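Blog > Camp Kitchen > Mugs and Cups

Mugs on Black: A Little Gallery of Camp Cups

Filed under: enamel, steel, small collections

I have been buying camp mugs for longer than I have been camping, and I'm finally putting some of them up on one page. Most came from yard sales around Trevdale, where you can still dig through a box of kitchen odds and ends and come up with something wonderful for pocket change! A few were gifts, and one I flat out traded a good flashlight for (no regrets, it was a great trade).

There are bigger collections out there. I once met a couple at the Maglaya swap meet with 170 enamel cups hung on pegboard in their garage, and I stood in front of that wall so long that my coffee went cold. Mine is a much smaller bunch, and every one of them gets used. Tea, soup, pancake batter, pencils, whatever needs a home that day.

I'm adding to this page as I go, starting with a single picture of a favorite. The notes after it cover others in the cupboard, and their pictures will go in as I get to them. I like a dark, shiny background for steel because all that silver has something to play against, and you get those sharp little points of light.

The sage green one is where I wanted to begin. I love this color so much. It sits somewhere between a dried herb and old hospital paint, and it looks good next to everything - a campfire, a stack of books, a plate of toast. I drink from it most mornings between March and the first real frost, and then it moves to the shelf by the back door and holds gloves until spring.

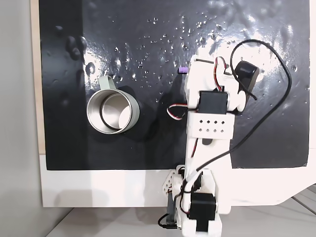 Sage green outside, polished steel inside, with a sprinkling of water beads on the black and a tiny purple block for company.

Looking straight down into a steel mug is my favorite view of one. The wall picks up light from every side and bends it around, and the bright rim makes a clean ring against all that black. The handle is the same pale green as the outside, too, and I'm a sucker for a matching handle! So many makers leave it bare metal or stick a black one on and call it done. A flat loop like this is also really comfortable with two fingers through it, and it hooks over a pack strap without swinging all over the place.

A word about size, since I get asked a lot. My everyday steel mugs hold 10 ounces when I fill them the way I like, with a bit of room at the top for walking. That's enough for a proper cup of coffee, and small enough that the last third is still worth drinking.

The others waiting their turn:

The Vornine cup. Cream enamel with a blue lip, chipped in two places near the base. I found it under a pile of pot lids and carried it around the sale like somebody was going to snatch it from me. It's the lightest thing in the cupboard and it burns your mouth if you're impatient, so I save it for lemonade.

The tall one from Drilterau. A friend brought it back from a walking trip there, wrapped in wool socks. The socks wore out years ago and the mug is still perfect. It has a little mountain stamped on the bottom that you only see when you wash it, and I still get a kick out of that every single time.

The red soup mug. Wide, heavy and a bit silly. It went up a trail with me to 4,000 feet last summer, full of noodles on the way up (in a jar) and wild blueberries on the way down. The paint has gone dull where my thumb sits.

The nesting pair. Plain steel, no color at all, and they fit one inside the other so tightly that I sometimes have to run warm water over the outer one to get them apart. I keep meaning to slip a paper towel between them. I never do.

The baby. A tiny tin cup that holds one good swallow. It came free with a thermos, the thermos leaked, and the cup turned out to be the best part of the deal. It measures out rice at my house now.

If you're starting a shelf of your own, pick them up before you buy! Hold the handle the way you would with gloves on. Run a finger around the rim to feel for burrs. Turn the cup over and see if it rocks. I've passed on some real beauties that failed the finger test, and I've come home with some very plain ones that felt just right.

For cleaning steel, I use baking soda and a soft cloth, and I let it sit for 30 minutes if there's a tea stain. Skip the scouring pad on anything with a painted or coated outside. I ruined a lovely yellow one that way and I still think about it.

The Vornine cup is up next, chips and all, and after that probably the red one. If you have a green mug anything like mine, tell me what you keep in it over the winter. I'd love to hear about something better than gloves.

14 comments | 37 shares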